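Household Textiles and Room Care
Unit 2: Quilts and bed covers in small rooms
Handout for the practical session

Pletmont Adult Learning, Room 17

Scope

Unit 1 dealt with flat linen: sheets, pillowcases, tablecloths. This unit covers quilts and other filled covers. A filled cover behaves differently from a sheet in three respects. It has thickness, so each fold uses up length. It holds air, so its folded size depends on how long it has been pressed. It is stitched through, so it bends more readily along some lines than others.

Duvets with removable covers are left to Unit 4. Electric blankets are not covered in this course.

Terms

Top: the outer layer that faces upwards on the bed.
Backing: the layer that faces the sleeper.
Filling (or wadding): the layer between the two.
Quilting: the stitching that holds the three together. Grid, channel and scattered patterns are the ones met most often.
Binding: the strip that closes the edge. Wear usually shows at the binding first, and at the corners before the sides.
Loft: the thickness of the quilt when it lies free.
Drop: the length of cover hanging below the top of the mattress.

"Quilt" is used in this handout for any stitched, filled cover, whether or not it was sold under that name. Shops in Pletmont label the same article as a quilt, a coverlet or a bedspread.

2.1 Stitching and fold lines

A quilt folds most easily along a line of stitching, where the filling is thinnest. On a close grid there is a line wherever one is wanted, and the quilt will fold almost as a sheet does. On wide channels it folds well in one direction and resists in the other. The first fold should go with the channels. If it is made across them, the layers slide and the pack leans.

On a close grid the difficulty is small creases. Each square can take up a little slack, so a quilt dropped on a bed gathers into soft bunches that are not removed by pulling one corner. Pull from two adjacent corners together, then lay the edge down. Working a crease out with the flat of the hand should be done from the middle towards the binding.

Repeated folding on the same line breaks down the filling. Change the line each time the quilt is put away. Folding in thirds one season and in quarters the next is sufficient for home use.

2.2 Weight

Weight is given in two ways, and the two are often confused on packaging. Total weight is the weight of the finished article. Filling weight is the weight of the wadding alone, sometimes per square metre and sometimes for the whole quilt. A quilt marked 700 g may therefore be a thin summer cover (700 g of filling in all) or a heavy one (700 g to the square metre). Read the label for the unit. Where no unit is given, weigh the article on a luggage scale in a bag of known weight.

The practical bearing of this is on shelves and hooks. The wire shelves in the training room are rated by the maker, Putico, for folded goods spread over the whole shelf. A single pack placed at the front edge is not a spread load.

2.3 Two quilts on one bed

In many homes two quilts are kept on the same bed all year, one in use and one spare. This is acceptable if there is no cupboard. Some points to observe:

Keep them apart in the folding. If two quilts are gathered up together, the layers trap each other and neither can be squared. Take the upper one off first and set it down on a clean surface.

Identify the edges before lifting. A patterned quilt with a printed stripe gives a reference line. If the stripe is meant to run straight down the bed and it curves, the quilt has been pulled round at one corner, and this should be put right before the first fold.

Check the drop. A quilt that hangs over the side will slide further under its own weight whenever the bed is sat on. With a metal bed frame there is also the matter of bars and joints, which can catch a loose stitch. Lift the hanging part clear of the rail, and do not drag it across.

Strong colours should be kept away from pale ones until both have been washed at least once on their own. Deep reds and dark blues are the usual sources of transferred dye. The test is given under 2.5.

2.4 Procedure: folding a single quilt on a bed

Clear the bed of pillows, toys and loose articles. Shake out or pick off fluff and small objects. Anything left on the quilt will be folded into it, and hard objects will mark the fabric under pressure.

Open the quilt fully. If the bed is narrower than the quilt, open it in halves, working from one side.

Square the corners. Take the two at the foot first.

Fold lengthwise, bringing the far edge towards you. Match binding to binding.

Fold lengthwise a second time. Press with the forearm, starting at the fold.

Fold from the foot in thirds or quarters. Stop after each fold and let the air out for a count of 20. The count is not a formality: a pack closed at once will rise again on the shelf and spill forwards.

Turn the pack so that the last fold faces the front of the shelf. The open edges go to the back.

One person can manage a single-bed quilt by this method. Larger sizes are done by two, standing at opposite long sides, with one person calling the folds.

Common faults seen in class: folding before squaring; pulling on the filling instead of the edge; kneeling on the pack to flatten it. The last breaks stitching and should be marked down.

2.5 Cleaning and drying

Colour test. Wet a white cloth, press it on a hidden part of the backing, and leave it under a cup. If colour shows on the cloth, wash the quilt alone and cool.

Washing by hand needs a basin large enough for the quilt to be turned over under water. Most kitchen basins are not. The bath is preferred. Buckets are useful for carrying rinse water and for soaking one corner at a time, and should be clean of floor products. Keep one for textiles only, and pick a different colour from the mopping bucket so that they are not exchanged by mistake.

Do not wring. Press the water out against the side of the bath, roll in a dry towel, press again.

Drying is the slow stage. A filled cover can be dry at the surface while the middle holds water, and it will smell within days if it is folded in that state. Turn it over at intervals. Hang it over two parallel lines instead of one, so that air passes between the halves. A sunny window is suitable for airing, though direct sun over a long period will fade prints and weaken cotton thread. The drying trial at Cai, described in the course reader, used the same quilt on one line and then on two. Students should note the difference in the centre panel, which was the last part to dry in each case.

2.6 Storage in rooms with more than one use

The remainder of the unit concerns rooms where the bed shares floor space with seating, a counter or table, washing basins and boxes. The layout exercise uses such a room. Three surfaces should be distinguished.

Working surfaces. The bed itself is the best place to fold on. A counter will do if it is long enough and if its cover is wiped first. Plastic and coated counter covers hold grease that is not obvious to the eye. Move vases and bottles to another place before laying fabric near them.

Resting surfaces. Stools, chairs and hanging seats may take a folded quilt for a short time only. Loose cushions should be removed first, as the pack will slip on them.

Storage surfaces. Shelves, chests, cupboards and lidded boxes. Cardboard boxes are permitted for dry quilts if lined with clean cotton sheeting. They should be raised off the floor, and not placed directly under a window, where condensation can run down and wet the board.

Bags. Breathable cotton bags are recommended. The Pestik storage bag stocked at the training centre is a plain drawstring type and takes one single-bed quilt folded in quarters. Vacuum bags save room but crush the filling, and should be opened and the quilt aired before the loft is judged.

Labelling. Tie on a card stating size, filling, month put away and fold used (thirds or quarters). "March, thirds" is enough for the last two items.

2.7 Practical task

Work in pairs. Each pair has two quilts of different patterns, laid together on the bed without squaring. Separate them, fold both by the procedure in 2.4, label them and place them on the shelf. Record the fold used, the height of each pack at the moment of closing, and its height again at the end of the session. The difference is the recovery, and it is entered in the last column of the sheet.

Before starting, look over the bed and its surroundings and write down in one or two lines which quilt should be lifted first and where it will be set down. Marks are given for this note even if the plan is later changed. 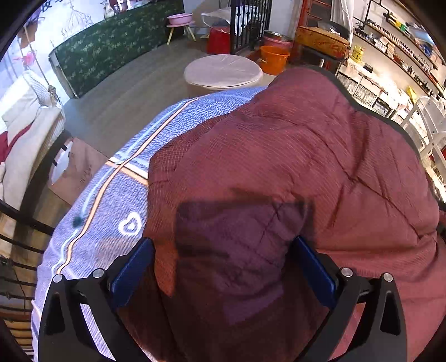

The note should be handed in with the recovery sheet. Pairs who finish early should unfold one quilt, refold it on a different line and record the second height beside the first. Return the cards and the cotton bags to the tray by the door, and leave the quilts on the shelf with the last fold facing forwards.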